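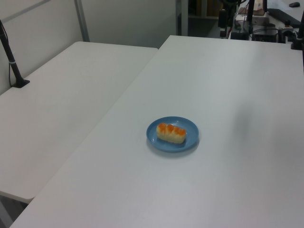
Sevis Opens Its Fall Walking and Weight Support Program

21 August 2020 – Sevis is delighted to announce that registration is now open for Lotell, a free program for adults who would like to lose weight slowly and in good company. It begins in November and runs for 52 weeks, with room for 128 people.

Every participant will be matched with a health coach, join a small walking group close to home and have 3 private calls with a dietitian over the course of the year. There are no weigh-ins in front of others, and you are welcome to start with a walk to the mailbox and back if that is where you are today.

“So many people have told us they felt too embarrassed to ask for help, and I do understand that, because I waited for years myself,” said Orvokki Heiskanen, program director at Sevis. “We would love to meet you just as you are – sore knees, old sneakers and all.”

Sign-up forms are available at the Sevis front desk and at the Trarard clinic.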